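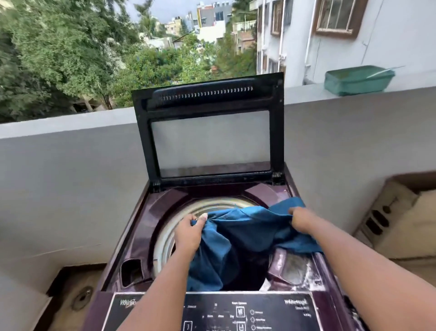

Laundry on the balcony, both hands in the drum.

Home Projects Get involved Notes Contact

Wanted: people who do chores (so, you)

Posted in February 134 shares 8 comments

Hello! I'm Zulmira Calado and I look after the people side of things at Prullus, where we're trying to find out whether machines can do ordinary household and shop work yet. Short version: a bit, sometimes, if you tidy up for them first. The longer version is why I'm looking for people to come and take part, and we pay for it, so please read on.

Take the washing. Everybody assumes the washing machine settled that one decades ago, and it did settle the scrubbing. But somebody still has to get a crumpled top in and out of a round hole, and cloth is horrible stuff for a robot. A mug stays mug-shaped whichever way you pick it up. A wet shirt wraps itself round a sock and comes out looking like nothing at all. My colleague Ayodele Olatunji has spent most of the winter on this one job with our arm, Fidirell, and the best he can say is that it gets hold of something most of the time. Whether it's the thing he wanted is another matter. It's also very fond of grabbing two things at once, and then it stands there holding both with no idea what to do next.

You can do this with your eyes on the telly. I want to know how.

What you'd be doing

Your own chores, at home, at your own pace, while wearing a light camera on a headband. Loading and unloading the wash, hanging out, folding, wiping down, putting the shopping away. It's your machine and your kitchen, and if the washing machine lives on the balcony or in a cupboard under the stairs, even better. We've had plenty of neat little utility rooms and I'd like some awkward ones. Top loaders especially, please! Nearly everything we have so far is front loaders, and reaching down into a drum is a different movement from reaching in sideways.

Each session lasts 2 hours and we ask for 3 of them, spread over a few weeks. You pick the times. Early morning is fine, so is nine at night. At the end of each one I'll ring you for a quick chat about what was fiddly, what you did without thinking and which bits you'd happily hand over to a machine tomorrow. (Folding fitted sheets comes up a lot.)

Please don't tidy up for us, and don't do things the proper way if you normally don't. Powder spilt round the tray, odd socks, things balanced on the wall, all welcome.

The shop side

We're also after a few people who work in shops. Okeke is lending us part of a stockroom and we need shelf fillers, people who break down boxes, people who hang clothes back on rails after a busy afternoon. Sessions there are the same length and pay the same. Fidirell will be in the stockroom too, having a go at the same jobs, and you're welcome to stay and watch it, though take a coffee in with you — it isn't quick.

Who can apply

Anyone over 18 who does chores regularly. No technical know-how needed, and I'd go so far as to say I'd like fewer people who already know about robots. Left-handers, please get in touch, we're short of you. If you have stiff hands, use one hand, or do the washing sitting down, I'd very much like to hear from you as well, as you'll have worked out ways of doing things that the rest of us haven't.

If you share your home, the other adults need to be happy with it too. We blur faces and anything with an address on it, and you can watch your recordings and ask for any part to be cut before we use them. Change your mind halfway through and you'll still be paid for the sessions you've done.

Will this put anyone out of work?

I get asked this every time, and it's a fair question. I can only tell you what I see from my desk. A person clears a drum in the time it takes Ayodele to reset the arm after a miss. I do think some of it will come, probably the dull repeated lifting in shops before anything in a family home, and I'd like the people who do that work now to have a say in how. That's part of what the phone chats are for, and your answers do go in front of the team — I read them out myself.

How to apply

Use the Get involved form and put Brevedance in the subject box (it's the name of this round, don't ask me who chose it). Tell me what sort of washing machine you have, where it stands, which chores you do most and which one you hate. A few lines will do. No CV, please!

I answer everyone, usually in the evening. If you'd like to talk first, leave a number and a good time to ring.

Zulmira

Recent posts
Fidirell meets the duvet cover
Why wet cloth is harder than dry cloth
A morning in the Okeke stockroom
Your most hated chores, the results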